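Celtora Opens Its Trerkach Office for a Day of Hands-On Robotics

TRERKACH, Sat 8 May. Celtora welcomed neighbors, students and partner firms to its Trerkach office today for its second open day, and we could not be happier with how it went! Visitors were free to walk in, talk with the team and try the hand-held grippers we use to teach robots everyday handling tasks.

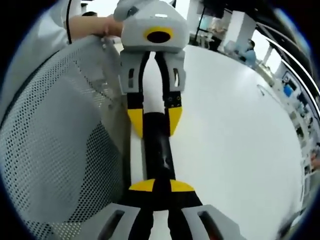
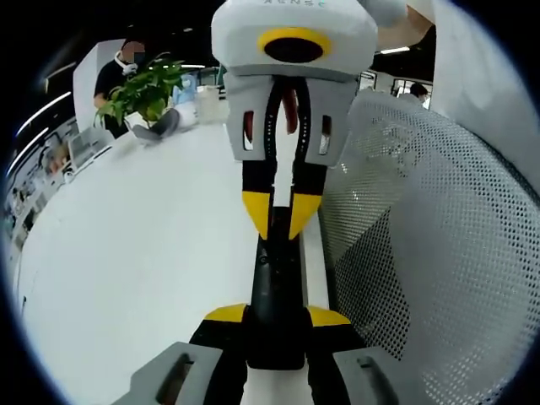 Yellow-tipped grippers at the Trerkach office.

The grippers are part of Zollaser, our project with Staniforth on teaching robots to pass, turn and set down small objects. A person does the task by hand with the gripper, the movement is recorded, and the recording becomes a lesson for a robot arm. The project now has 2834 recorded lessons to draw on, and 16 more were added by guests during the afternoon (several of them by first-timers who asked for another go).

Staniforth engineers gave two short talks on fingertip design, and the questions ran well past the time we had set aside. Many guests wanted to know how hard a gripper should squeeze, a subject our own team can happily argue over all day.

The next open day is planned for October. Places for the hands-on session will be limited to 19, and school groups are very welcome. Sign-up details will be posted on the Celtora website.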